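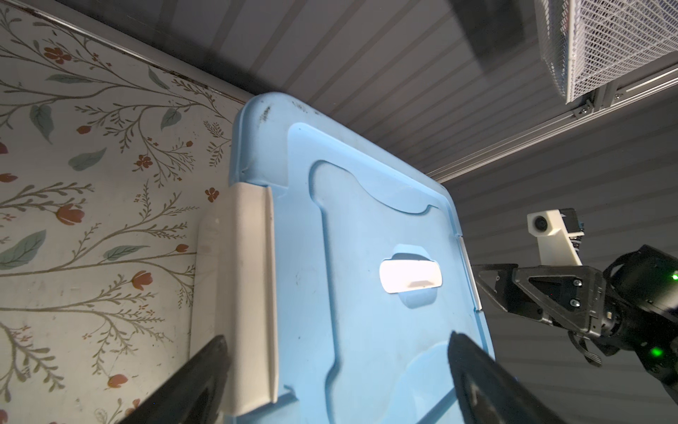 Blue bin lid from the wrist camera, other arm at right.

Gripper comparison, bench 2, February

Started 9:20 with Miyuki. Plan for the day was to run the same jobs with the old flat pads and then the narrow pointed fingers Zaid cut for us, both arms, same controller settings. I have wanted to do this for weeks and it was a really good day!

Lid first. With the flat pads we kept skating off the rim, and the latch was hopeless, the pad is wider than the gap it has to get into. Pointed fingers went under the latch on the second try. Miyuki cheered. After that we did 20 lid cycles with each set. Flat pads: 3 clean. Pointed: all but four clean, and two of those four were me starting the arm from a lousy pose.

Dropped the closing speed to 80 percent for the second half. Hard to say if that did much, the bad ones were spread out evenly enough. Leave it at 80 for now so the numbers stay comparable.

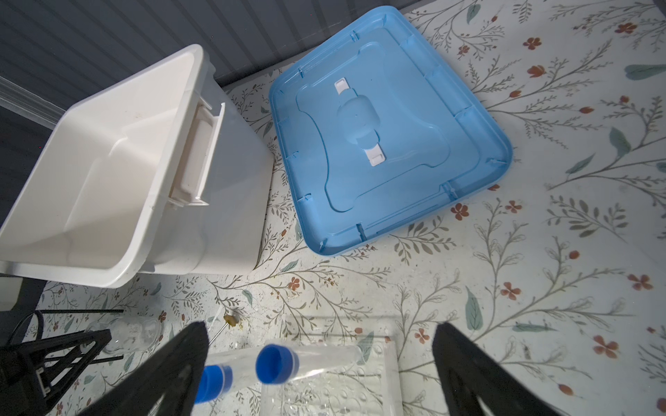
Tubes were the part I was worried about. They are clear, they roll, and the Kivon depth module hates them. Osamu's idea was to aim for the blue cap and forget the glass or plastic part completely, and wow, what a difference. Cap found nearly every time, even over the flower print, which I had expected to be a nightmare for it. When the cap sits half behind a finger we lose it, so the approach has to come in from a bit further back.

Jobs still to do with both sets of fingers:

1. Tube from mat to rack, single arm. Pointed fingers done, flat pads half done.

2. Tube handed from left arm to right arm, then into the rack. Selamawit has the Skavska script for this, ask her for the newer one with the slower release.
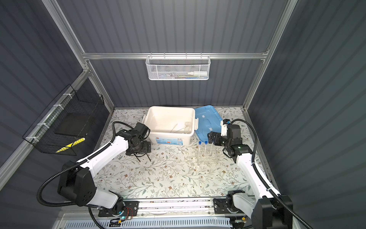

3. Lid back on the bin, two arms, latches closed. Flat pads only for the holding arm, I want to see if a mixed pair beats a matched one.

Wrist camera notes. Close in, it sees the fingertips and the caps beautifully. White plastic blows out, so exposure goes down a notch before we do any more lids (Ayane, this is the setting you asked me for, it's in the Mösli config under wrist). The fixed camera is fine for planning but I wouldn't trust it for the last 100 mm.
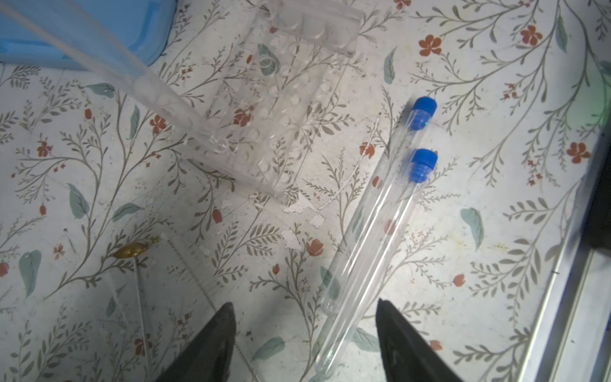

Do we need to recalibrate after swapping fingers?
Only the tip offset. Pointed ones are longer, so touch off on the mat once per arm and save it under the finger name. Takes around five minutes.

Spare screws are in the drawer under the controller. Zaid is cutting another pair with a shallow groove near the tip, want those on the left arm first.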